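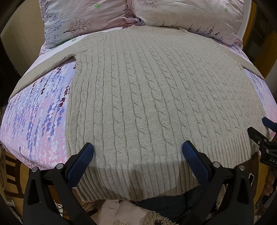
Gray cable-knit on the bed, both grippers in, blue pads near the ribbed hem.

17 Nov 2018. Garment folding, hand-held demos. Notes by G. Wolde.

Bedroom session for the Calow set. Task is the plain sweater fold: sleeves in, then hem up to the neckline. Two grippers, one per hand, starting with the sweater laid out flat and the neck toward the pillows.

Kept 30 demos. Running total for knitwear is now 261, and 1,306 for all garments. The plan says 3,776 by the end of January. We won't get there with one person recording, so either Cemden sends someone or the number comes down.

Things to write down before I forget:

Hem pickup. With the fingers steep, the pads tend to slide over the ribbing and take hold of nothing. Coming in low and letting the tips press into the mattress a little before closing works much better. I did the first few the steep way and threw them out. Don't mix the two approaches in one batch. Last time we did that with the towels the policy learned something halfway between and missed both.

Closing force. The cables make the body a lot thicker than the sleeves, which are plain knit. I was squeezing the trigger the same for both out of habit. On the sleeves that is too much and the knit stays pinched in the pad after opening, so the sleeve comes back out with the hand. Half squeeze on sleeves from now on, full squeeze on the body.

Speed. I still speed up toward the end of a session. Checked against the log and the last demos are noticeably shorter than the early ones. Put a timer on the second fold next time, or stop sooner.

Bedding. Flowered sheet and matching pillowcases, left as they were. Vương asked for backgrounds with a busy print and the earlier sets are nearly all plain. Segmentation on the sheet next to the left sleeve should be looked at by hand before anything goes to training. A gray sweater is the easy case. I'd like to repeat this with something in purple or pink.

Tracking. Lost pose twice, both times when I leaned in and brought the grippers close together over the hem. Both demos deleted. Holding the second one farther out to the side until it's needed seems to help.

Left to do:
Upload to the Wirnden drive and tag as knit, two-hand, bed.
Clean the pads, they pick up lint and the grip changes.
Ask Vương whether sleeves folded across the front and sleeves folded behind count as one task or two. I did all of these across the front.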